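Sunday is bin day in our house, and I love it! The whole week's odds and ends go into one gray metal bin, and then I get to find each thing a home. I've done 16 rounds so far and I'm nowhere near bored.

My favorite this time is the green tumbler with the ribbed sides. It came from the Gidstead flea market (200 stalls, go early!) and the light goes right through it and leaves a greenish glow on the metal. The clear cup is a keeper too.
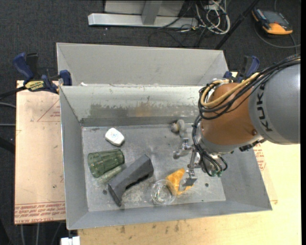
## What goes where

- Cups and tumblers: the shelf by the sink
- Little white container: bathroom drawer
- Long dark gray plastic thing: the "ask again next month" box, which is nearly full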